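The Robots Do the Towels Now
An afternoon at the Moseo open house

I'll admit I went for the free coffee. Moseo opens its workshop to the public twice a year, once in June and once just before the holidays, and I'd skipped the last few because the parking is terrible. The parking is still terrible. I circled the old Erkow bottling plant for 14 minutes and ended up leaving the car behind a tire shop.

Inside, though, what a crowd! There were kids everywhere, a few retired machinists with their arms folded, and one very serious girl in a bike helmet who asked better questions than I did all day. You get a sticker with a number on it at the door (I was 61) and then you just wander. The big yellow palletizer from Altico was by the entrance, swinging sacks of birdseed from one pile to another, and it had the longest line. I watched it for a while. It's loud and fast and very sure of itself, and after a few sacks I'd had my fill.

So I drifted to the back, where the housework stations were set up, and that's where I spent the rest of my visit. I have two kids and a dryer that never stops. A machine that can throw birdseed is fine, but show me one that can deal with laundry and I'll pull up a chair — which I did, a folding one, next to a man eating a bagel. 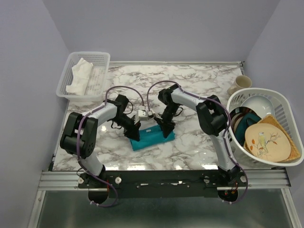
Why is cloth so hard for a robot? Cloth never keeps its shape. A box is the same box every time you pick it up, but a towel can land a thousand different ways, and the machine has to work out where the edges went before it can do anything useful.

One of the engineers put it to me more simply. She said a sack of birdseed forgives you and a washcloth doesn't. Her team at Moseo has logged 2348 folds since they started the project, and she told me the early ones looked like something the dog had slept on. They kept the worst ones in a binder. I asked to see the binder and she laughed and said maybe next year.

What got me was how patient it all felt. I kept leaning forward in my chair like I could help. My own folding style is closer to stuffing, so I was in no position to judge, but judge I did, and so did the bagel man.

There was a talk at the end about the next round of work, which they're calling Pereyra. It's meant to run for 9 months and cover dishes as well as laundry. I took notes on the back of my sticker sheet and can read maybe half of them. Fitted sheets came up during questions and the whole room groaned. The speaker said they weren't on the schedule.

I bought a mug on the way out, and the walk back to the tire shop took forever.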